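Dorport Residents' Forum
Household Matters > Laundry and Linen
Thread: Folding standard for dark garments before collection

Bratu_Moderator
Posted Saturday, September 21, 2024

Members are reminded that the revised guidance on garments sent to the Plokari linen store takes effect with the next collection. Items are to be folded flat, with sleeves and hems turned inwards, and placed in the bag supplied. Dark items must be bagged separately. Comments on the guidance are invited in this thread. Requests concerning lost property should be made at the desk.

stairwell_c
I should be grateful for clarification of the phrase "folded flat". Some fabrics will not hold a square fold. The guidance issued in May allowed a loose fold for such items, and I can find no equivalent paragraph in the new text.

Budetti_House_Laundry
The paragraph was removed in error and will be restored. For the purposes of collection, a fold is acceptable if the garment has four recognisable sides and can be lifted in one piece. Straight edges on every side are not required. The photograph below may be taken as a guide to the lower limit of what we would accept.

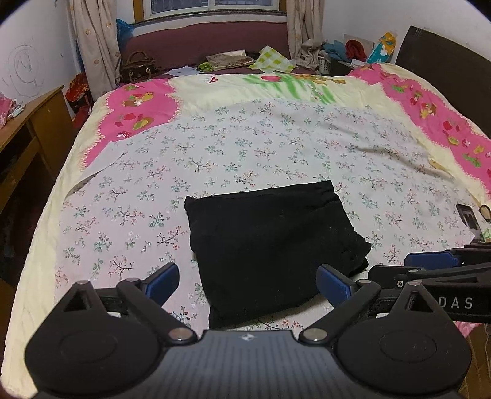

Black garment folded on a floral sheet. Acceptable for collection.

plainhem
With respect, I do not agree that this should be accepted. The upper edge is fairly straight, but the right side is gathered and a corner is sticking out at the bottom left. Garments stacked in this condition will crease one another. It would take very little time to open it out and fold it again.

stairwell_c
I take the opposite view. The bag holds garments of every kind, and whatever is placed at the bottom will be creased by the time it reaches Plokari. A stricter rule would add to the work of residents and bring no benefit that I can identify.

north_landing_70
May I raise a separate point. There are specks of lint on the fabric, few and small, but visible. Does the guidance require dark items to be brushed before folding? My own practice is to brush first, on a clean white sheet — the lint is easier to deal with before the garment is folded.

Budetti_House_Laundry
Brushing is recommended but is not a condition of collection. Items with heavy lint or pet hair may be returned.

plainhem
I should like my objection to be recorded. If ruffled edges are to be permitted, the word "flat" ought to be taken out of the guidance altogether.

Bratu_Moderator
The objection is noted. The wording will be changed to "folded as flat as the fabric allows". Members who prefer to hang their dark garments may continue to use the rail, subject to space. The separate bag for dark items remains compulsory.

stairwell_c
Thank you. Will the amended text also be displayed in the laundry room?

Bratu_Moderator
Yes, beside the collection timetable.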